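Leave the soft toys on the table

The after-school room in Ludow closes at six, and by half past five the children are told to put everything back in the tubs. I have helped there on Friday afternoons for two years, and I think we start too early and put away too much.

The rule came in when the room was refitted. Sabina Vrabec, who runs it, wanted the tables clear for the evening class. That is fair. But the evening class uses 2 tables and we have five, so three of them stand bare all night.

A child who has set out a few small soft things on a table has usually got a game going. It may be a shop or a farm. When the pieces go back in the tub the game goes with them, and the next day she starts again from nothing or doesn't bother. Viera Říha told me her son stopped playing shops altogether the month the rule began. He draws now, as he can take drawings home.
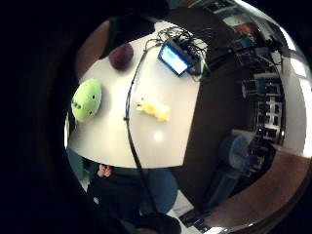
Small soft toys are the easiest things in the building to leave out. They don't roll far, they don't hurt if you lean on them, and they wipe or wash. Last October we spent 224 on new lidded tubs from Kaller, and I would have spent it on one more table.

I'm not asking for the paints or the glue to stay out, and the floor should be clear for whoever sweeps it. I would like one table by the shelves to be left as it is from Monday until the end of the week. Sabina has said she will think about it after the holidays.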